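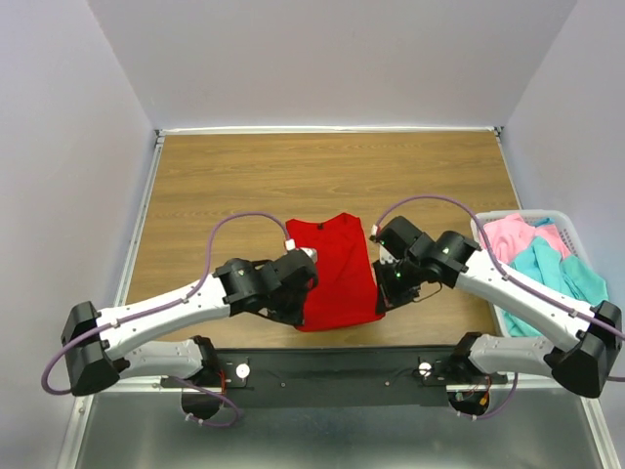
Why do we fold a T-shirt with the neckline at the top of the bundle? The neckline is the stiffest part of the shirt, and it keeps a straight edge when the soft parts do not. It also lets a customer find the size label without opening the fold.

Garment Care and Presentation, Unit 4
Folding of knitted tops
Handout for the evening group, Hovbridge Textile School
Sep 19, 2019

Please read this handout before the practical hour. In the last unit we spoke about hanging garments, and several students asked me why knitted tops are not hung also. The short answer is the weight. A knitted fabric gives way slowly under its own weight, and after some weeks on a hanger the shoulders have two small points which are difficult to remove. Therefore knitted tops lie on the shelf, and they must be folded.

1. The surface

You need a flat surface, wider than the shirt with the sleeves open. In our room the tables are high enough for most people, but if you feel your back after a few shirts, ask for a table with blocks. Wipe the surface first, also when it looks clean. Light shirts take dust very easily, dark shirts show it.

2. Reading the cloth before you fold
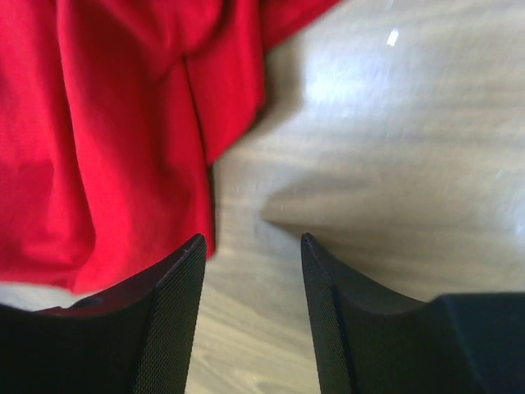

Every knitted cloth has two directions, the wales and the courses. The wales are the columns of loops which go along the length of the shirt, and the courses go across. When you fold along the wales, the cloth follows you. When you fold a little diagonal to them, it fights and makes a bag somewhere else. On a plain cloth of one color you have no stripe or print to help you find the direction, so you must look at the shadows. A rounded fold, like the long one that runs down the red cloth, has a soft valley next to it and can be smoothed with the flat hand. A thin crease that looks almost black, as between the flap and the wide part beside it, shows that one layer lies over another. Do not press on such a place. Lift the upper layer first, lay it flat, and only then smooth.

3. The basic fold (shelf fold)

Lay the shirt face down, the neckline away from you. Smooth from the center to the sides, never from the bottom to the top.

Fold one side to the middle of the back, beginning at the middle of the shoulder. Turn the sleeve back so it lies inside the new edge.

Do the same with the other side. The two edges should be parallel. If the bundle is wider at the hem than at the neck, you took too little cloth below — open this side and repeat it.

Bring the hem up to a hand's width under the neckline, then fold once more. Turn the bundle over, with the neckline still away from you.

4. Common mistakes

The sleeve makes a lump. It was rolled and not laid flat.

The bundle opens by itself. The last fold was made too short, or there is still air between the layers. Press lightly with both palms from the middle.

The neckline is wavy. The shirt was pulled at the collar when it was moved. Always carry it with the hand under it.

5. Shelf count

For the exercise we use the stock list of the Ivgate shop. It has 645 folded tops in the front room and 1,312 in the store behind. The shop allows 20 pieces in one stack for thin jersey. Calculate how many stacks each room needs, and do not forget that the last stack can be incomplete. Write your result on the back of this sheet.

For the next time

Bring one T-shirt of your own, washed and not ironed, without large print. Students who missed Unit 3 can copy the notes on hangers from the green Zeleke folder, on the shelf by the door. Please put it back in the same place.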